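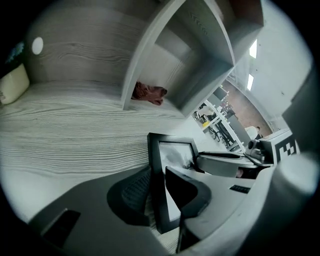 21. Oktober, von der Redaktion Haushalt & Werkstatt

Tag der offenen Tür bei Dritano, Halle 4. Thema: Greifer und Automation im Haushalt. Hab mitgeschrieben so gut es ging, ein paar Sachen taugen auch für daheim.

Tücher. Weiche Sachen sind für Greifer das Schwierigste, hieß es bei der Vorführung. Ein zerknülltes Tuch hat jedes mal eine andere Form. Tipp fürs Regal: Putzlappen einmal falten, Kante nach vorn. Dann greift man (Mensch oder Maschine) nur eine Lage und zieht nicht den halben Stapel mit raus.

Offene Fächer. Nicht bis oben voll. Eine Handbreit Luft lassen, sonst kommt keiner ran. Schweres unten, Lappen und Kleinkram auf Griffhöhe. Fächer beschriften, aber an der Vorderkante, innen liest es kein Mensch.

Kabel. Alles durch die Durchführung in der Tischplatte, Rest mit Klettband bündeln. Kabelbinder gehen auch, aber bitte nicht knallfest zuziehen.

Staub auf grauem Kunststoff: leicht feuchtes Mikrofasertuch, ein Tropfen Spüli auf einen Liter. Kein Glasreiniger. Linsen nur trocken, Pinsel oder Blasebalg. Netzrücken vom Bürostuhl mit der Polsterdüse absaugen, von beiden Seiten, geht erstaunlich gut.

Greiferfinger, falls jemand selbst bastelt: Gummiflächen mit Isopropanol abwischen, trocknen lassen, fertig. Fettige Finger rutschen. Die Leute von Jilora machen das nach jeweils 13 Griffen, für zuhause reicht einmal vorm Anfangen.

Marker (diese schwarz-weißen Quadrate) nicht laminieren. Glänzt, und die Kamera findet nichts mehr. Mattes Papier, glatt aufkleben, fertg. Deckenlicht von der Seite ist besser als direkt drüber.

Die Vorführung mit dem Trestix hab ich nur halb gesehen, war zu voll. Im September gab es wohl schonmal eine, da kamen 104 Besucher, diesmal 192. Wer hinwill: früh da sein, Jacke im Auto lassen, Garderobe ist winzig. Kaffee gibts vorne links, Kleingeld mitnehmen.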